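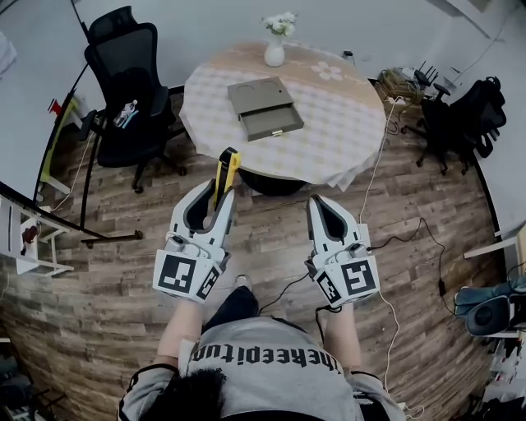
Hestarley makes and sells small storage for the home from a workshop in Karkstead. We started with one product, a desktop box with a single drawer, and it is still the one most people order first. A gray-green box with a small metal handle on the drawer suits a table with a checkered cloth and a vase of white flowers as well as it suits a desk, and it holds the things that otherwise end up in a kitchen bowl - keys, stamps, a utility knife, spare batteries.

The range now runs to 42 items, including the Liem line of stacking trays. Last year we shipped 3,665 orders, most of them within the state.

Drawers are fitted by hand and opened and closed before packing. If yours sticks, send it back and we will refit it at no charge. Replacement handles are kept in stock for every model, including the ones we no longer make.

The shop counter in Karkstead is open from 10 a.m. to 4 p.m. and closed in January.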